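Soft film collection extended to Penik flats

Households in the Penik blocks can now hand in soft plastic packaging from the kitchen under an extension of the Wivus collection scheme. The service covers 509 flats and runs alongside the existing rounds for paper, glass and rigid containers.

Soft film includes carrier bags, produce bags, outer wrappers and zip-top bags. Until now it has gone into general waste at Penik, where the bin store was built without space for a further stream. Wivus carried out a trial on one staircase in October, using 18 kitchens, before the wider service was approved.

The trial found that most film builds up on the worktop during food preparation and is cleared in one go afterwards. Residents were asked to sort it at that point, before anything went into the bin.

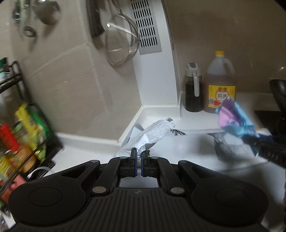 Bags and a wrapper at the counter, with soy sauce and cooking wine kept against the wall.

Bags and wrappers should be emptied and shaken out over the sink. Film with a light residue may be wiped with a dry cloth. Film that has held raw meat or fish, or that carries oil or sauce, stays in general waste. Paper labels may be left on. Zip-top bags are accepted with the seal strip in place.

Bottles and jugs do not form part of the new stream. Containers for sauces, vinegar and cooking wine go with rigid plastics once rinsed, with the cap screwed back on.

Each flat will receive a roll of 50 liners, supplied by Belhaj. A liner can be fitted in any household bin with a capacity of up to 18 litres. Wivus does not issue a separate container, as floor space beneath the counters in the Gamow block was found to be too narrow for a second fixed unit. Residents who already keep a small bin in the corner of the kitchen may use it for film, provided that food waste is kept elsewhere.

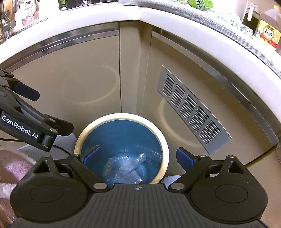
Wivus Bulletin
Collections Correspondent
December 2021

Film should be placed in the liner uncompressed. Tightly knotted bags are slower to separate on the sorting line and may be rejected with their contents. Liners should be tied once they are three-quarters full and taken down to the ground-floor cage, which has a hinged lid and a slot for single items.

The cage will be emptied every second week. Loads with a high share of food-soiled material will be diverted to general waste, and a notice will be posted on the staircase concerned. There is no charge to individual flats.

Collection starts with the Gamow block and moves to the remaining staircases once the cages have been fixed to the ground. Replacement liners can be collected from the Penik site office. The opening period is set at 60 days, after which Wivus will review the emptying interval and the number of cages.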